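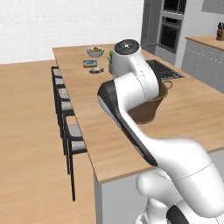
Quick one tonight becuase I promised Othmane I'd write up the replanning result before I forget what we did. Short version: checking for occlusion before the grasp, and letting the planner throw away its first approach, got us further than any of the training changes since May. The whole test is one simulated kitchen, long wood island, stuff to pick up, one arm. Trouble is the arm is big. In that view the upper link and forearm cover most of the left half of the woven basket, and a basket you can half see is a basket the pose estimator will happily put in the wrong place. Same for the potted plant behind the link. So the policy was guessing at exactly the moment it needed to be sure.

What we had before: Trusex picks an approach, commits, runs it open until contact. Fine on an empty counter. Bad with clutter.

What we have now. Drudia (Gualtiero Marras named it, don't ask me) renders the arm along each candidate path and scores how much of the target stays in view from the fixed camera. Low score, path goes to the back of the queue. Not thrown out, just demoted. Sometimes the ugly path is the only one that clears the sink faucet.

Numbers. 300 episodes per condition, same seeds, fruit bowl and basket positions shuffled each time. Old planner failed 56. New one failed 12. I reran the new one with the scoring on but the reordering off, as a sanity check, and it went right back to 56. Same number exactly, which made me suspicious enough to diff the logs. Different episodes in there, so coincidence I guess.

Of the 12, 4 are collisions with the bar chairs. Scoring doesn't care about chairs at all, it only looks at the target. Known hole. The rest are mostly the basket handle, thin curved thing, the mesh for it is bad and the depth comes out full of gaps. Could fix the mesh. Would rather fix the method.

Cost: planning is slower. Noticeably. Othmane cached the arm renders, which helped a lot, but I still wouldn't want to sit and watch it. Haven't profiled it properly yet.

Things I don't know:
Does it hold with a wrist camera. Probably a differnt problem.
Does it hold with a smaller arm. Maybe the gain shrinks to nothing.
Real kitchen, no idea. Not this year.

Configs are in the Trimlow folder, the branch is called view-first. If you pull it, use the new seeds file, the old one has a duplicate in it. Ots export is still broken for the chairs, I'll get to it after the collision term goes in.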